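건물 정기 안전점검표 및 점검 의견

Ternmont 별관 (지상 4층, 지하 1층)
점검 구분: 상반기 정기점검
점검 시기: 3월
점검자: Latrice Szabo
확인자: Delphine Iwasaki
판정 기준: 양호 / 보완 / 불량 / 해당 없음

이번 점검은 전 층 공용부와 2층 작업실, 지하 기계실을 대상으로 했다. 세대 내부 전기 설비는 별도 점검 대상이므로 이 표에 넣지 않았다. 지난 하반기 점검에서 보완 판정을 받은 항목은 항목 끝에 (재)로 표시했다.

1. 피난 통로 및 출입문

1-1. 주 출입문 개폐 상태: 양호
1-2. 후면 출입문 도어클로저: 보완 (재)
1-3. 계단실 방화문 자동 닫힘: 1층, 2층, 4층 양호 / 3층 보완
1-4. 피난 통로 적치물: 보완
1-5. 유도등 점등: 양호
1-6. 유도등 예비전원 전환: 양호
1-7. 옥상 출입문 비상 개방: 양호

의견
후면 출입문은 지난번에 속도 조절 나사를 조정했다고 기록되어 있으나 여전히 마지막 구간에서 세게 닫힌다. 나사를 다시 돌려도 변화가 없었고 클로저 몸체에 기름이 비친다. 조정으로 해결될 상태가 아니므로 교체를 요청한다.

3층 방화문은 문틀 아래쪽에 걸려 끝까지 닫히지 않는다. 경첩 처짐으로 보인다. 문 아래에 고임목이 끼워져 있던 것은 점검 중 제거했다. 고임목을 다시 끼우지 않도록 3층 사용자에게 구두로 알렸고, 안내문도 붙일 것.

지하로 내려가는 계단참에 접이식 의자와 빈 종이 상자가 쌓여 있었다. 의자는 창고로 옮겼고 상자는 다음 수거일까지 1층 분리수거장에 둔다. 계단참 유효 폭은 치운 뒤 다시 재서 기준 이상임을 확인했다.

2. 소화 설비

2-1. 소화기 비치 위치: 양호
2-2. 소화기 압력 게이지: 양호
2-3. 소화기 제조 연월: 보완
2-4. 옥내소화전 함 개폐: 양호
2-5. 호스 및 관창 상태: 양호
2-6. 화재감지기 동작 시험: 양호
2-7. 수신기 예비전원: 양호

의견
4층 복도 끝 소화기는 압력은 정상 범위에 있으나 사용 연한이 올해로 끝난다. 같은 용량으로 미리 주문한다. 2층 작업실 입구 소화기는 앞에 우산꽂이가 놓여 있어 손잡이를 바로 잡을 수 없었다. 우산꽂이를 반대편 벽으로 옮기고 양호로 처리했다.

수신기 옆에 붙은 층별 구역도가 예전 칸막이 기준으로 되어 있다. 2층은 칸막이를 철거했으므로 도면을 고쳐서 다시 붙여야 한다. Gallness 관리실에 원본 파일이 있다고 하니 받아서 수정한다.

3. 전기

3-1. 분전반 전면 공간 확보: 양호
3-2. 분전반 회로 표기: 보완 (재)
3-3. 누전차단기 시험 버튼: 양호
3-4. 멀티탭 문어발 사용: 보완
3-5. 노출 전선 피복: 양호
3-6. 공용부 조명: 양호

의견
분전반 회로 표기는 지난번 지적 후 일부만 고쳐졌다. 3층 분전반의 아래 줄은 아직도 손글씨가 지워져 읽을 수 없다. 라벨을 새로 출력해서 붙이고, 붙인 뒤 차단기를 하나씩 내려 실제 회로와 맞는지 확인할 것. 이 작업은 사용자가 없는 시간에 한다.

4층 휴게실에서 전기 주전자와 전자레인지를 같은 멀티탭에 꽂아 쓰고 있었다. 전자레인지는 벽 콘센트에 직접 연결하도록 옮겼다. 멀티탭 정격은 뒷면 표시를 확인해야 하며, 표시가 없는 것은 폐기한다.

작업실 전기로 전용 회로는 절연저항과 접지 모두 이상이 없었다. 전기로 상부와 선반 사이 간격은 기준 700mm를 지키고 있다. 측면 간격은 기준 400mm인데 포장재 롤이 세워져 있어 치우게 했다.
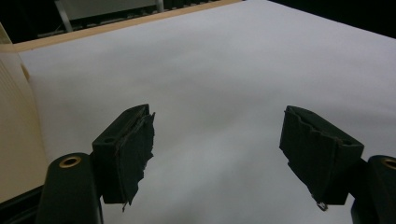 4. 2층 작업실 작업대 및 바닥

4-1. 작업대 고정 상태: 양호
4-2. 작업대 모서리 파손: 보완
4-3. 바닥 미끄럼: 보완
4-4. 환기팬 작동: 양호
4-5. 절단 공구 보관: 양호
4-6. 폐유 및 세척제 보관: 보완

의견
작업대는 모두 바닥에 고정되어 있고 흔들어 보아도 유격이 없다. 창가 쪽 작업대는 앞 모서리 마감재가 들떠 옷이 걸릴 수 있으니 들뜬 부분을 잘라 내고 모서리 보호대를 붙인다. 손이나 공구가 닿는 면의 덮개와 테이프도 같이 본다. 사진의 왼쪽 검은 패드처럼 겉을 싼 재료의 가장자리가 너덜너덜하고 가는 가닥이 아래로 늘어진 상태는 보완으로 적고, 늘어진 가닥은 잡아당기지 말고 가위로 자른 뒤 감은 재료를 교체한다. 덧감기만 하고 넘기는 것은 인정하지 않는다.

개수대 앞 바닥은 미끄럼 방지 띠가 닳아 매끈하다. 물이 튀는 자리이므로 이번 달 안에 다시 붙인다. 그때까지는 고무 매트를 깔아 두되 매트 끝이 말리지 않게 아래에 양면테이프를 쓴다.

세척제는 Jondine 제품 용기에서 작은 병으로 덜어 쓰고 있는데, 덜어 쓰는 병에 이름이 없었다. 내용물을 사용자에게 확인해서 이름과 덜어 담은 달을 적어 붙였다. 내용물을 아는 사람이 없는 병 하나는 따로 격리해 두었고 폐기 업체에 맡긴다. 폐유통은 뚜껑이 닫혀 있었으나 받침 접시가 없다.

5. 지하 기계실

5-1. 배수펌프 수동 운전: 양호
5-2. 배수펌프 자동 운전: 양호
5-3. 배관 누수: 보완
5-4. 급수계량기 주변 상태: 양호
5-5. 환기 루버: 양호
5-6. 출입 통제: 양호

의견
급수계량기 지침은 3,597로 기록했다. 다음 점검 때 비교한다. 온수 순환배관 엘보 하나에서 물방울이 맺히는데, 닦고 한 시간 뒤 다시 보니 또 맺혀 있었다. 결로인지 누수인지 구분이 안 되어 보온재를 걷고 마른 종이를 감아 두었다. 오후 4시에 재확인한 결과 이음부 쪽만 젖어 있어 누수로 판단하고 보완 처리했다. Nakamura 설비에 견적을 요청한다.

배수펌프는 부표를 손으로 들어 올려 자동 기동을 확인했다. 정지 위치도 정상이다. 집수정 덮개 손잡이 한쪽이 빠져 있어 혼자 들면 기울어진다. 손잡이를 달기 전에는 두 사람이 작업한다.

6. 외부 및 옥상

6-1. 난간 고정: 양호
6-2. 난간 살 간격 100mm 이하: 양호
6-3. 옥상 배수구: 보완
6-4. 외벽 균열 및 탈락: 양호
6-5. 외부 계단 미끄럼 방지: 양호
6-6. 주차장 조명: 해당 없음 (별도 계약)

의견
옥상 북쪽 배수구에 낙엽과 흙이 막혀 있었다. 걷어 내고 물을 부어 배수를 확인했다. 거름망이 휘어서 제자리에 앉지 않으니 교체한다. 지난번에 지적했던 외벽 실란트 갈라짐은 보수되어 있고 들뜸은 없다.

7. 조치 목록

긴급: 3층 방화문 경첩 조정, 온수 배관 이음부 수리
이번 달 안: 후면 출입문 클로저 교체, 개수대 앞 미끄럼 방지 띠, 분전반 라벨, 집수정 덮개 손잡이
다음 달 안: 4층 소화기 교체, 수신기 구역도 수정, 옥상 거름망, 작업대 모서리 보호대
완료: 계단참 적치물, 우산꽂이 이동, 휴게실 전자레인지 전원, 전기로 측면 적치물

확인자 의견 (Delphine Iwasaki)
3층 방화문은 경첩을 조정한 뒤에도 닫히지 않으면 문짝 교체로 올릴 것. 폐유통 받침 접시가 조치 목록에서 빠졌으므로 이번 달 안 항목에 추가한다. 분전반 라벨은 두 번째 지적이니 작업 후 사진을 첨부해서 제출 바람. 나머지는 기재한 대로 진행한다.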